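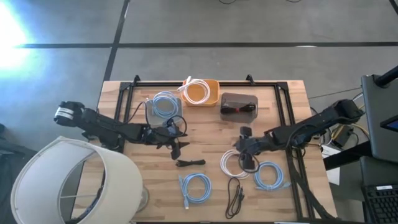

Wajid Minhas wrote to us that he had kept a drawer of tangled leads for years and only found out what was in it after he handed the lot over. He got most of them back, coiled and tied, and let us keep the remainder.

About Trorkance

Trorkance sorts, coils and rehomes used cables. We take network leads, power cords, monitor cables, chargers and extension leads from offices, schools and households, and we pass them on in a state where the next person can use them. We started as a shelf in the corner of a repair shop on Fraser Street. We now have our own room with a concrete floor and a wooden table, and the table is where most of the work gets done.

How we sort

Everything that comes in is untangled first. Cables are then coiled by hand, in loops the size the cable wants to make, and put out by colour and type. We use open plastic bins of different colours so that it is easy to see which is which from the other side of the table. Anything longer than a forearm gets a tie. Plugs are left on the outside of the coil where they can be checked.

We don't wind cable round the elbow. It puts a twist in every turn, and a lead stored that way for a year or two never lies flat again.
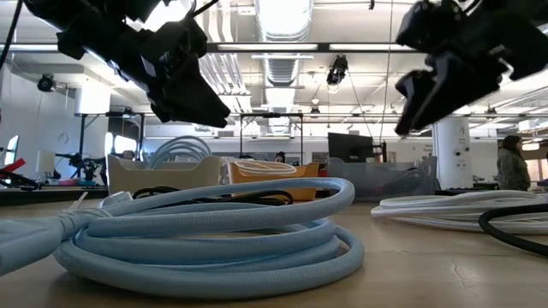

Light blue, white and black coils on the table, with the bins behind.

What happens next

Sound cables are tested and labelled with their length, then boxed. Schools are offered first choice. Our usual school box holds 50 leads and comes with a list taped inside the lid. Cables with damaged plugs are shortened and refitted if there is enough good length left. The rest go for copper recovery through Wasisar, and we get a weight slip back for each load.

Last September we sent out 98 monitor cables and 38 extension leads to one college that was refitting its study rooms. That is still our largest single order.

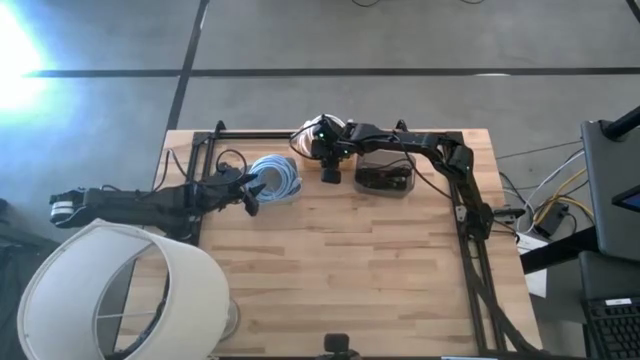 Sylvain Renaud asked us why we bother with coiling at all if the cables are going to be pulled apart again at the other end. Our answer is that a coiled cable can be counted, and a knot of them usually gets thrown away.

Bringing us your cables

Drop-off is at the side door on Grunden Lane, open until 7 in the evening. Please take batteries and plug-in adaptors out of the bag and hand them over separately. Bags can be mixed and you don't need to untangle anything. If you would like some of your leads returned, put a note in with your name and what you want back.

We can collect from offices if there is a full crate or more. We don't take fairy lights or cable that has been buried.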